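Robot arms on the tray line: where we are after the first months

The two arms in the Cloltholm packing hall have been part of the evening shift since January, and several people at the other sites have asked how it is going. Ratih Hutapea, who runs the hall, and Nnamdi Adebisi from the night crew helped put this update together.

The arms do one job. They lift picnic cups off the sorting belt and set them in the trays that go to Wasora for wrapping. Before, that was done by hand at four stations, and it was the station most people asked to be moved off. You stood in one spot, reached to the same height and turned to the same side for the whole shift. Sore shoulders came up at nearly every staff meeting last year.

On a good evening the line now fills 1180 trays. By hand it was roughly 1090, so the gain in output is small. The bigger change is in the rota. Nobody has been let go and no hours have been cut. Six people have moved from the stations to checking, label printing and the loading bay, and each of them had 60 hours of paid training first. Hidayah Raju has gone over to maintenance and now looks after both arms, with a pay grade to match.

Not everything is better. The hall is quieter, which some like and some don't. Getsemaní Contreras said she misses having people either side of her to talk to – she now checks trays at the far end on her own for much of the evening. Ratih has agreed to pair up the checking posts from next month. There have also been complaints about stoppages, when everyone waits for one person to clear a fault. A second person on each shift is being trained for that.
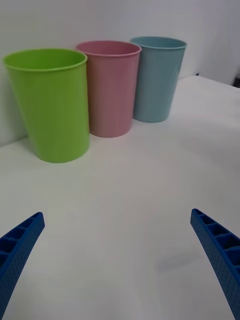 New colours and shapes are tried out on the bench before they go anywhere near the line, and Sutrisno Sitompul does most of that work. He used to pack by hand and says it helps to know how a cup behaves when you pick it up in a hurry. The green, pink and blue cups all taper towards the base, so the fingers have to close at the right height, and when cups stand in a row like this there may be little room to get a fingertip between them. He keeps notes on each trial and passes them to Hidayah, who changes the settings on the line between shifts.

The Maillard site is due to get its own arm later in the year. Staff there can come over for an evening to see ours running and talk to the people who work beside them. Put your name down with Ratih, and bring your safety shoes.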